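Workshop notebook, Nelia sample store
September 2023

Subject: re-labelling of the paper stock and revision of the humidity log

The re-labelling begun in June is now complete for the Brisach and Gridaletti papers. The Eyvindsson stock remains to be done. Old labels were removed by hand and the former shelf numbers copied into the back of the register, where they should be left until the yearly check.

Two of the Gridaletti packets had been entered under the wrong weight. Both are listed in the register at 100 grams and should read 40. The entries have been struck through in ink and initialled; please do not use correction fluid in the register.

The humidity log was also reviewed. Readings for the upper shelves are regular, but the lower shelves were missed on several mornings over the summer. Colleagues are asked to take both readings at the same visit and to write the time beside each. A blank will be treated as a missed reading — a dash or a tick is not enough.

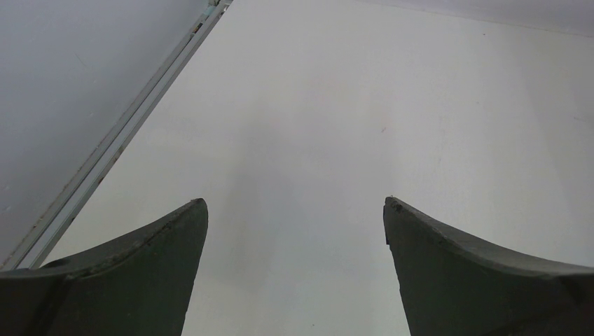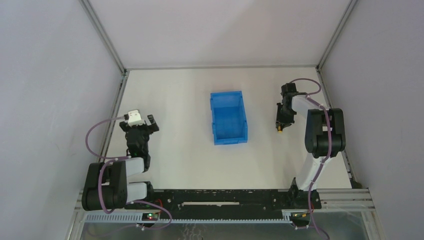 Second picture: work table with the blue storage bin.

Cut samples are to be kept flat, with the grain direction pencilled on the reverse in the lower corner. Several sheets from the Brisach set carry no grain mark. They were tested by the damp strip method and marked, except for one heavy cream sheet on which the curl was too slight to judge. It has gone back into its folder with a query slip.

The glue trial on the Eyvindsson board is put back until the labels are done. The paste was made up too thin last time and the edges lifted at the corners. The next batch should stand for 2 hours before use, and the proportions should be written down when it is mixed.

Outstanding: new folders for the large sheets; pencils for the store; reply to Gridaletti concerning the missing end-paper samples, which were on the delivery note and have not been found in either box.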